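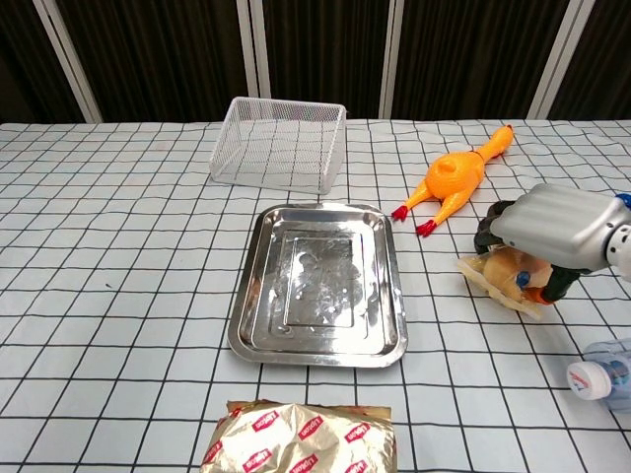
About Brillstead

Brillstead sells household odds and ends out of a narrow shop in Lirnudport, and has done so long enough that people have stopped asking when the real shop is opening. We stock baskets, trays, hooks, dish racks, tablecloths and a shelf of dog toys that began as a mistake in an order and now pays for the heating.

The shop was started by Mirjana Halilović, who had spent 20 years buying kitchenware for a department store and had opinions left over. Her first location was the front half of a shoe repair place on Dinow Street, 104 square feet including the door. You could see the entire range without moving your feet, and most customers had to.

We have more room now, and a back room with a long table where new stock gets tried out before it goes on the shelves. The method isn't scientific. A wire basket gets filled with potatoes and carried up and down the stairs. A steel tray goes through our dishwasher, which is old and mean, and then gets used for everybody's lunch for a month. Rubber chickens are passed to Wan, a terrier of firm views who lives upstairs. If Wan is still interested after six days, we order a box. If there is nothing left to be interested in, we don't.

What we carry

Wire baskets, white or plain, in sizes that fit an ordinary cupboard. Stainless trays with a proper rim. They will show water spots, and we have given up pretending there is a cloth that prevents it. Checked and gridded tablecloths, which are handy if you like your plates lined up and a torment if you only think you do. Rubber chickens, mostly orange.

We keep close to 2,000 different items, and Mirjana can find any of them. The rest of us use the card index.

Visiting

We open at nine and close at six, with a gap at lunch that depends on lunch. Parking is behind the bakery. The bell on the door sticks, so say hello loudly.

Returns are fine with a receipt, and usually fine without one if we remember you. Dog toys can come back only if they are still recognizably the thing we sold.

Wholesale questions go to Mirjana, preferably before noon and preferably not in June, when she does the inventory.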